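I have spent most of this week teaching a robot to untie a T-shirt. I have a degree. My mother tells people I work in computers.

For anyone new: I'm on the teleop crew at Plollau. I hold a pair of handles, the arm across the table copies me, and everything gets recorded so that one day a model can do it without me. The current project is called Pesimance and it's all laundry, all the time.

Folding is the glamorous part. Everybody wants to do folding. I got knots.

Someone looked at what comes out of real dryers and noticed that shirts tie themselves up in there. So now there's a knots set, and I'm the knots person. I've asked for a badge.

How you untie a shirt with your hands: you don't know. You've never thought about it. Your fingers go in, something gives, you're done and you're already looking for the other sock.

How you untie a shirt through a gripper: you have two fingers, they only pinch, and you can't feel a thing. You go by the wrist camera and by how annoyed you're getting.

First rule they give you is no hesitating. If I hover over the cloth for five seconds deciding what to do, the robot learns that hovering is part of untying. There is an early batch of mine where the arm appears to be praying.

Second rule is don't yank. Yanking makes the knot smaller. I knew this already from shoelaces, childhood, and most of my emails.

We tried the by-hand method too, where you grab the arm itself and drag it through the motion. Great for opening a drawer. For knots you end up hugging the thing with your face in its elbow, and your own sleeve gets in the shot. Back to the handles.

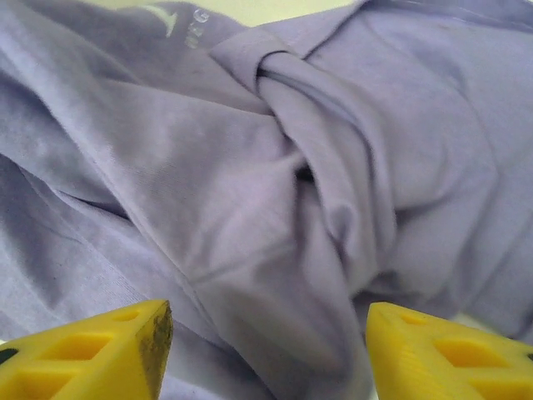
My rule for a good demo is to pick your loop before you move, then commit to it. On the lavender shirt I'd go for the band curling over the top of the knot and leave the fat twists under it alone, however grabbable they look. They always look grabbable. That's how you get a tighter knot and a note from Jardine.

(Jardine is our review tool. It plays your demos back at double speed with a comment box. Nothing has ever made me feel more like a raccoon at a trash can.)

Someone asked if we tie the knots ourselves. Yes. Up to two at a time on one shirt, and you're supposed to vary them. I have strong opinions about other people's knots now. Whoever does the Friday set has a grudge.

Next month the whole thing moves over to Givanent, the bedding project. Fitted sheets. I have requested a transfer back to T-shirts and will be updating this thread from inside a duvet cover.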